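Nightstand drawers, quick notes

Typing this between loads, so no order to it.

Empty the drawer completely. All of it, onto the bed, not the floor. If it goes on the floor you step on the charger prongs. Ask me how I know.

Pull the drawer right out to the stop and vacuum with the narrow nozzle. Corners first. Then a damp cloth, a drop of dish soap, then a dry cloth. Leave it open a couple hours. Closing a damp drawer = that basement smell, and it takes weeks to go.

White finish: no scouring powder, no green side of the sponge. Gray scuffs usually come off with a melamine sponge, but go light, it dulls the shine. Test underneath first. Baking soda paste works too, slower. The Hilell cream everybody at the Brakdale store pushes left a yellowish film on mine, wouldnt buy again.

Sticky runners: rub a candle stub along them. Plain white candle. Not cooking oil, ever, it gums up by August and then you're scraping. Metal runners want a dry silicone spray, 2 short puffs, wipe the extra. Fine steel wool if theres rust.

Loose knob: open the drawer, the screw head is on the inside of the front panel. Snug it by hand. Keeps coming loose? Dab of clear nail polish on the threads. New knobs, measure the old screw first. I bought 8 from Stöcker, all too short.

Small holes in the wall behind: filler, fingertip, wipe flat, let dry, touch of paint. Skip the sanding if you wiped it well. Black baseboard shows every bit of dust, run an old sock over it while the nightstand is pulled out anyway.

Put the nightstand back close to the wall but leave a finger of space for cords. Check that the drawer opens all the way before you load it up. Chair legs, table legs, bed frame, something is allways in the way. Mine from Rallau needs more room in front than you'd think for a little thing.

Top stays clear till the drawer is sorted, otherwise stuff just moves up a floor.

Open drawer, bare top, ready to fill: 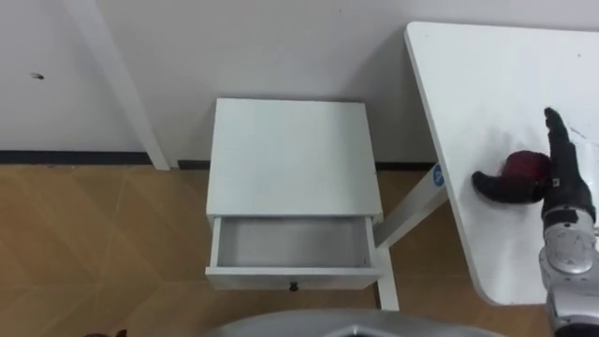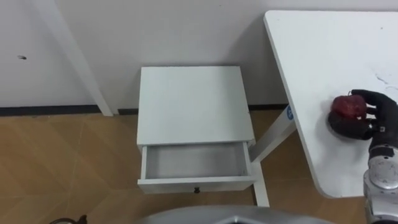
What goes back in: tissues, hand cream (in a zip bag, they leak), reading glasses, one pen, flashlight. Test the flashlight. What doesnt: receipts, dead batteries, coins, anything you can eat. Crumbs bring ants and fruit gets forgotten in there.

Liner is optional. Plain shelf paper cut a hair small so it doesn't catch. No glue, you'll want it out next year.

Little boxes for dividers, tea boxes with the lids cut off are fine. Tape them to each other, not to the drawer.

Cords: one bread tie each. Label the tie if they all look alike.

Next up the hall closet, when I get to it.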